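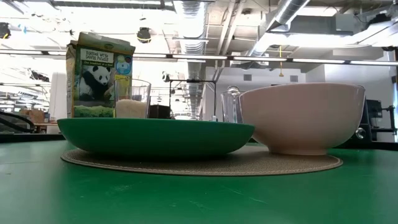 4. Setting up the hall for a service

Allow 53 minutes before the doors open. If the side chapel is also in use, ask Cameron Lamont for the second set of keys the day before.

4.1 Sound

1. Switch on the wall socket behind the lectern, then the Onard mixer. Leave the speakers until last.
2. Set all faders to zero.
3. Turn on the speakers and bring up channel 2 (lectern) until a normal speaking voice carries to the back row.
4. Put fresh batteries in the preacher's microphone and test it on channel 5.

Caution: never unplug a microphone while its channel is up. It can damage the speakers.

4.2 Song words and readings

1. Start the laptop and open the folder for the day.
2. Check the order of songs against the printed sheet. If they differ, follow the sheet.
3. Show the first slide and look at it from the back of the hall. Dim the front lights if the words are hard to read.

Note: readings in Portuguese are kept in a separate folder. Heloísa Guerra adds them by Friday evening.

4.3 Seating

1. Set out chairs in two blocks with a clear aisle between them.
2. Leave space for wheelchairs at the end of the front row on both sides.
3. Keep the fire door clear - this includes prams and the spare hymn book trolley.

Caution: the hall is licensed for 445 people. Stewards must stop entry at that number, including at Easter and in April when the Metholm congregation joins us.

4.4 After the service

1. Turn off the speakers first, then the mixer, then the wall socket.
2. Remove the microphone batteries and put them in the charger.
3. Write any faults in the book by the sound desk, with your name.

For faults that cannot wait, ring Brahim Tahiri. Heating problems go to Youssra Ramadan.

Section last revised Sep 24, 2022.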